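## 4. Listing a Piece in Drasum

This section covers adding a single antique or collectible to your Drasum catalog. If you are moving a whole shop over from paper ledgers, read Section 9 first, and put the kettle on.

**Before you begin.** You need a Seller account, a stock number, and a table with decent light. The examples use a Jandow soup tureen, Sultana pattern, lid present, ladle long gone.

1. Open **Stock > New Piece** and type the stock number. Drasum accepts up to 1000 pieces on the Shop plan and 3000 on the Auction plan. Numbers are never reused, even for a piece you deleted in a temper.
2. Choose a **Category**. "Ceramics > Tableware" is right for the tureen. "Miscellaneous" is where listings go to be forgotten.
3. Enter the **Maker**. If the mark is legible, copy it exactly, odd spelling included. If it isn't, choose *Unmarked* or *Attributed*. There is no option for *Probably Jandow, the man at the fair seemed sure*.
4. Enter the **Title**. The limit is 70 characters. "RARE" uses up four of them and convinces very few people.

> **Note:** The title can't be edited once a bid has been placed. The description can, but every change is shown to bidders with the time it was made.
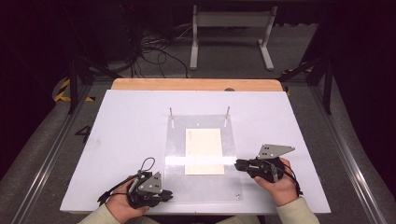

5. Enter the **Measurements**. Height goes to the highest point, finial included, and width goes across the handles. Pick inches or centimeters from the menu and stay with your choice, as Drasum doesn't convert old entries when you change your mind.
6. Fill in **Provenance**. Each owner gets a separate line, oldest first. Leave gaps as gaps. A line reading "private collection" will be accepted, but it earns no provenance badge.
7. Attach any paperwork under **Documents**. Receipts, old auction tags and letters all count. Family legend goes in the description, labeled as such.

> **Caution:** Do not attach paperwork showing a living person's home address. Buyers can download everything in this tab, and some of them do.

### 4.1 Condition report

8. Click **Condition > Start Report**. Work from the rim down and record each fault as you meet it: chips, hairlines, rubbed gilding, old glue.
9. Give each fault a **Severity** from the menu. *Minor* means you would mention it to a friend. *Major* means the friend would mention it to you.
10. For any repair, tick **Restored** and say where. Manaia Tapsell, who wrote the Brenari grading scale we use, put it this way in her notes to our first sellers: "A filled chip you declare is a feature. A filled chip you don't is a refund."
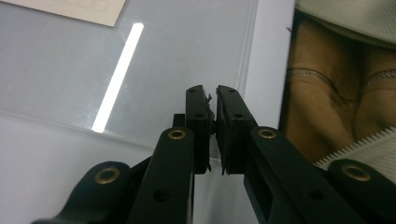
Grades are set by the worst fault on the piece, so one bad hairline will sink an otherwise tidy tureen. You can override the grade downward but never upward. Wording matters too, and "some wear" is too vague to pass. Write what a stranger would see at arm's length: "inner edges rough and slightly frayed, small ragged bits near the bottom of the gap" would do nicely for a pair of black gripper pads, and the same plain manner works for the felt lining in a cutlery box.

11. Click **Save Report**. If Drasum shows message 394, a fault has been entered without a location. Go back to step 8 and add one.
12. Set the reserve, then click **Publish**. The listing goes live at the next full hour.

To withdraw a piece before its first bid, use **Stock > Withdraw**. After the first bid, see Section 7, "Second Thoughts."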